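Minutes, demonstration working meeting
Oct 5, 2021
8 min read 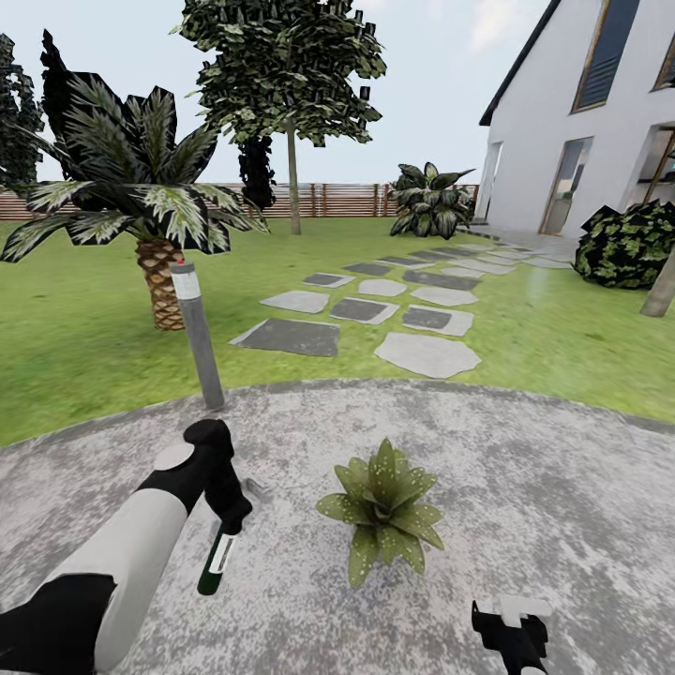 Is it better to show a robot a task by hand or to drive it by remote control?

It depends on the job. Moving the arms by hand gives you a good feel for contact and weight, and new people pick it up fast. Remote control is slower to learn, but it keeps your body out of the way of the cameras, and it's the only one of the two that works in simulation.

That was the question we opened with, and we came back to it so many times that I've put the short version up top. I took the notes again, so these are my minutes in my words, and if I've mangled something you said, tell me and I'll fix it.

Present: the remote driving group, the sim group, both people from Testex, one from Bouzid (by phone, bad line, we lost a few bits). Plometti sent apologies and a page of written comments, which I read out.

1. Last minutes

Approved with one change. I'd written that the June recordings were all done by hand guiding, and they weren't, the last batch was driven remotely. Corrected in the shared copy.

2. The garden tasks

This took up most of the meeting! The sim group has the backyard set running now, the one with the house, the lawn and the round patio, and we had it up on the screen while we talked. The task we're working through is the plant care one: left arm holds a small green bottle with a white label, the plant sits on the patio in front of the robot, and the driver has to bring the bottle over and tip it at the right spot.

I drove it for a while before the meeting, so I got to complain first. My main gripe is depth. When you're looking down past your own gripper at a plant on pale concrete, it's really hard to tell how far above the leaves you are. I kept stopping too high, then creeping down, then stopping again, and all that creeping goes into the recording. The robot will learn to creep too. (Somebody said that's at least polite around plants. Fine.)

We talked about what to do and there was a decent spread of opinion:

- A second view from the side, shown small in the corner of the headset. The drivers like this one. The sim group says it's easy to add but worries that people will drive from a view the robot doesn't have.
- A stronger shadow under the gripper. Cheap, and it's something a real yard would give you on a sunny day. Under a pale sky like the one in this set, you don't get much help.
- Just more practice. This came from Testex, and they did have figures to back it up. Their newer drivers settle down after a long first day and the creeping mostly goes away.

We agreed to try the shadow first and leave the side view alone until we've seen what it does. I'm a bit sad about the side view, but I get it.

There was also a long back and forth on where a demonstration should begin. Right now some drivers hit record with the bottle already in the gripper and some start with empty grippers and pick it up. Both are useful, but mixed together with no label they're a mess to sort out later. From now on we tag them "held" and "pick" when we save. Please do it at the time. I tried going back through a batch to tag it afterward and it ate my whole afternoon.

The other arm came up too. In this task the right one has no work of its own, and people do all sorts of things with it while they concentrate on the left. I let mine drift. One driver tucks it in close, another waves it about like they're conducting. We want it parked low and still unless the task calls for it, and the sim group will add a button that holds an arm where it is.

3. Hand guiding on the bench

Over to the bench arms. The hand guided sessions are going well and the people doing them seem happy, but we have the old trouble of hands and sleeves getting into the camera view. The policy trained on the June batch does better when there's an arm leaning into the shot than when there isn't, which made us laugh and then made us quiet.

Bouzid's suggestion, as far as I could make it out over the phone, was to play each hand guided motion back on the robot with the person stepped away, and record the pictures during the playback. You keep the nice natural motion and get clean views. The catch is that playback only works if everything on the bench is back in its starting spot, and with soft stuff like cloths that's never quite true. For bottles and cups it should be fine.

We'll do this for the rigid objects only. Cloths stay as remote driving.

Plometti's written comments were mostly on this item. They think we're too quick to throw out demonstrations where the person fumbles and recovers. Their point is that a recovery is worth a lot, so long as it ends well, and I have to say I came around to it while I was reading it out. We've been binning anything with a wobble in it. New rule: keep it if the task gets finished and the fix is done calmly, bin it if the person gives up or has to reach in with their free hand to rescue the object.

4. How many demonstrations

The target for the garden set was 500 and we'd all been treating that as a finish line. The sim group would like 700, with the extra ones spread over different plant spots and different starting heights for the arm. The remote driving group said they could live with 600 before anyone's wrists start to hurt.

After some grumbling we settled on 600, as long as the last stretch is all in new layouts and we don't pile up more of the same easy reach. I was on the grumbling side. It's a lot of watering.

Testex asked if we could just copy and shift the ones we have to make up the difference. Partly, yes. Sliding the plant and the arm path together works okay when the move is small. Once it gets big the wrist ends up in positions no driver would choose, and we'd be teaching it something odd. The sim group will make a few of these and mark them clearly so we can train with and without.

5. The Hostik controllers

The new hand controllers from Hostik have been in use since the last meeting. General mood is good. They're lighter, the trigger for closing the gripper has a softer pull, and you can hold a bottle without squeezing for dear life. Two complaints:

The wrist twist feels too quick. A small turn of my hand gives a bigger turn at the gripper than I want, and for tipping a bottle that's the one motion I need to be fine with. We're going to slow the twist down for pouring tasks and leave it as it is for the rest. There was a worry that changing it per task would confuse people, so the current setting will show in the headset before you start.

The second one is the pause button, which sits right where your thumb rests. I've paused by accident more times than I'd like to put in writing. The old ones had it on the other side. We'll ask if it can be remapped. If it can't, tape.

6. Breaks and driver notes

Short item but I want it in here. Everyone agreed that demonstrations get worse toward the end of a long block, and you can see it in the paths, they go flat and hurried. We'll cap a block at 8 attempts and then swap drivers or take off the headset. This goes for sim too! Sitting in a pretend backyard is still work and your neck knows it.

Also, please write one line of notes per block. What felt off, what you changed, whether the view was jumping. The notes from the remote group are great. The bench notes say "ok" most of the time and I know for a fact it wasn't always ok, I was there.

7. Anything else

Outdoor lighting in the sim. Someone wanted evening light added to the garden set. Parked until the daytime ones are done.

Stepping stones. There was a question about whether the robot should travel along the path over the lawn in a later task, carrying the bottle the whole way. I'd love to do it and so would the drivers, but steering the base and both arms from the same pair of controllers is a big step up. The sim group will write a page on how it might work and we'll talk it over once we've read it.

Bouzid asked for a copy of our driver training sheet. It's out of date (it still has the old controllers all over it), so I'll update it first and then send it.

Actions

Sim group: stronger gripper shadow in the garden set, arm hold button, small batch of shifted copies with clear marking, one page on the path task.
Remote driving group: start tagging "held" and "pick" right away, begin the new layouts.
Bench group: try playback recording with the bottles and cups, write real notes.
Testex: share the practice plan they use for new drivers.
Me: slower twist setting for pouring, ask Hostik about the pause button, fix the training sheet and send it to Bouzid, reply to Plometti with the new rule on recoveries.

Next meeting in the same room, same start time. I'll send the agenda when I have the shadow results, and if you want something on it, get it to me before then.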